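Home | Forums | Manipulation | Learning from Demonstration | Search | Log in

This site uses cookies to keep you signed in. Accept | Manage settings

Thread: Ginden results – does the fixed view matter for picking?

torque_limit
Posted 1 April 2023

We finished the Ginden comparison. Same policy, same demonstrations, two camera setups: wrist camera plus fixed camera, and wrist camera only. 60 demonstrations per task, 36 evaluation trials per setup, start poses jittered by hand between trials. Both were trained with the Mevora code at default settings except for the action chunk length, which we dropped to 3.

Early result: removing the fixed view hurts placing far more than it hurts picking. I'd like opinions before we write it up.
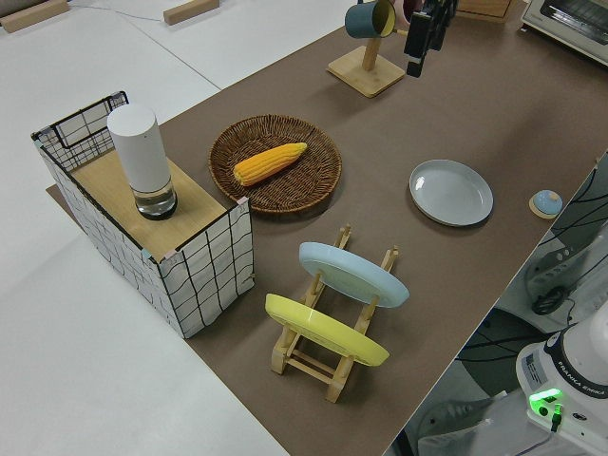 Our fixed view was chosen to cover every place target without moving the mount. The price is depth. Corn in the wicker basket is easy for the policy to localize, but the two plates in the dish rack sit one behind the other from this angle, and the rear one is only partly visible. I suspect the rack numbers would improve with a steeper camera.

gripforce
Replied to torque_limit

How are you scoring a place? If a plate is in the rack but leaning across two slots, is that a success? We had a labelling problem on Ruvero where two people scored the same videos and disagreed on rack tasks more than on anything else.

torque_limit

Binary. Released, stable, in one slot. One scorer, blind to the setup. I accept that one scorer is thin.

nullspace_ned

I don't think the comparison shows what you say it does. You removed a camera and kept the network the same, so the wrist-only policy also has fewer image tokens. Part of the drop could be capacity or training length. The usual control is to keep both inputs and feed the second one a blank or shuffled image.

torque_limit

We ran the blank version on the mug task only. It landed close to wrist-only, so I don't believe token count explains the gap. I take the point that it should be run on all tasks.

nullspace_ned

One task is not a control. Mugs on a tree are also the worst choice for it. The handle has to go over a peg, and by then the wrist camera sees most of what you need.

gripforce

Disagree with Ned on that last part. On our setup the mug body blocks the peg in the wrist view for the final few centimetres. The fixed view is what saves you, if it's on the correct side.

torque_limit

For reference, a second viewpoint. We recorded this one as well but did not train on it.

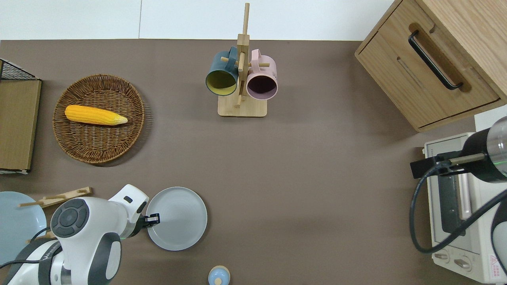 Second viewpoint: both mugs on the tree, corn in the basket, gripper at the grey plate.

slowloop

The second one looks like the better training view to me. You can see the whole post and both mugs. In the fixed view the gripper covers part of the pink one. Have you tried swapping them?

torque_limit

Not yet. My worry is the near side. The small light blue cup with the lid or knob on top is partly out of view at the bottom, and we place things along that edge.

slowloop

Then crop less, or use a wider lens. I'd still run it. If the gap between setups closes or grows with a different external view, your finding is about that viewpoint and not about external cameras in general. Reviewers will ask.

nullspace_ned

Agreed with slowloop. I'd also want the number of training seeds. With 36 trials and one seed, I would not put much weight on a difference between tasks.

torque_limit

One seed for wrist-only, 3 for the full setup. Yes, I know. Compute was shared with the Gisler people until last week.

gripforce

Even out the seeds first, then do the camera swap. The seeds cost you only machine time and evaluation. If you have to collect again, go to 80 demonstrations on the rack task. We saw it flatten later than the others.

torque_limit

Fine. The order will be: seeds, blank-image control on every task, then the swapped view with the same 36 start poses. I'm leaving the lens alone for now – changing it means recalibrating everything. The write-up moves to July.

nullspace_ned

Please post the per-task table as well, including the failures sorted by pick and place. The average on its own won't tell us much.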